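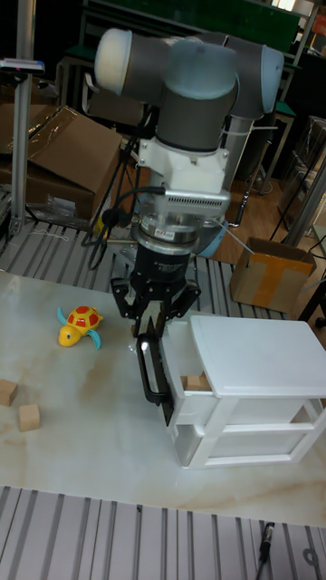 Minov to open regional office in Birkemcombe

Homeware supplier confirms move and new trade catalogue

Minov, the supplier of household storage and kitchen goods to independent shops, has signed a lease on premises in Birkemcombe and will move its sales and customer service teams there in November.
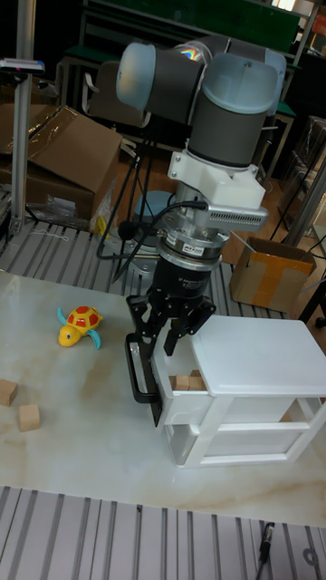 BIRKEMCOMBE, September 2015 - The new office occupies two floors of the former Issa building on the high street and replaces the company's present rooms, where the lease ends this winter. Orders, returns and account queries will be handled from the new address. Telephone numbers remain the same.

The move coincides with the release of the Ikico trade catalogue, which lists about 3000 lines. Delivery to mainland addresses will take five working days, down from seven.

"Our customers are mostly small shops and they want to speak to the person who looks after their account," said Georges Sleiman, managing director of Minov. "Birkemcombe gives us the room to do that properly - and a meeting room where buyers can go through the range with us."

Minov will recruit nine staff for the office, in sales support and accounts. Applications open next month.

Existing account holders will receive the catalogue by post. Other retailers may request a copy from the sales team.

ENDS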